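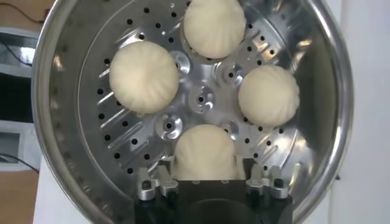 Kitchen Task Operators and Home Cooks Wanted

Posted Jun 24, 2019

Makex is looking for people to help us find out which kitchen jobs a machine can do today and which ones still need a person. We have openings for two full-time operators, and we are also signing up home cooks for short paid sessions.

The work is ordinary. Buns have to come out of a steamer whole, with the pleats on top still looking like pleats. Plates have to be stacked, lids lifted, towels folded. Our current list has 52 chores on it, and we would call very few of them solved. Soft food is the hardest part of the list. A grip that holds a mug will flatten a bun, and a grip that is gentle enough for the bun will often drop it on the way to the plate.

Operators

You will guide the arm by hand controls through each chore, reset the table, and do it again. A normal day is a few long blocks of the same task with breaks in between. You will also write short notes on what went wrong – one or two plain sentences per attempt is enough.

You should have:
Steady hands and patience with repeated work
Good eyesight, with or without glasses
Some time spent in a restaurant, bakery or packing job
No programming background needed

Training takes 3 weeks and is paid at the full rate. Operators report to Ashwin Pisharody, who runs the Solanki test kitchen.

Home cooks

We want people who steam, fry, bake or wash up at home most days. You come in for one session, do a set of chores your own way, then watch the arm try the same ones and tell us what you would let it do in your kitchen. "None of it" is a useful answer. Sessions last 2 hours. We hope to hear from more than 500 households before we close the list in September.

Please tell us ahead of time about any food allergies. Wheat flour is used in the kitchen nearly every day.

How to apply

Operators: send a resume and a few lines about the most repetitive job you have had. Home cooks: send your name, a phone number and the three chores you would most like to hand over. Address both to Vimala Gounder at the Makex front office. Applicants for the operator jobs will be asked in for a half-day trial, also paid.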